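Prelenov TV Review Corpus

Prelenov is a text collection of television reviews and weekly viewing columns, with one record per published piece. It holds 1400 reviews of sports documentaries, reality shows and studio quizzes. Betancur maintains the files; Tenetti hosts the downloads.

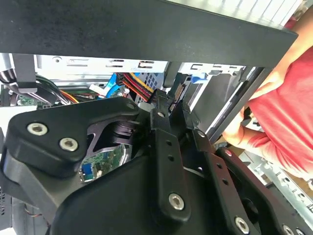

2 min read

Each record has a show title, channel, genre, body text and verdict. The verdict is an integer from 0 to 100. Where a column covers several shows, it is split at the point where the subject changes – shared opening paragraphs stay with the first record.

Version 2 fixes the genre field for celebrity football specials, previously filed under both sport and reality. They now carry sport only. Record IDs are unchanged. 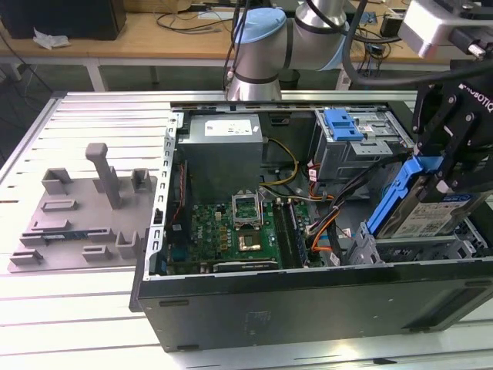 Category: Datasets

Files are UTF-8, tab-separated, with a header row. Load them with the Fluvavance reader or any standard parser. Line breaks inside the body text are stored as \n.

Known issues: verdicts were assigned by editors after publication and may be harsher than the prose suggests. Repeats and omnibus editions are not linked to the original broadcast. Subtitled drama is thinly covered before the November update.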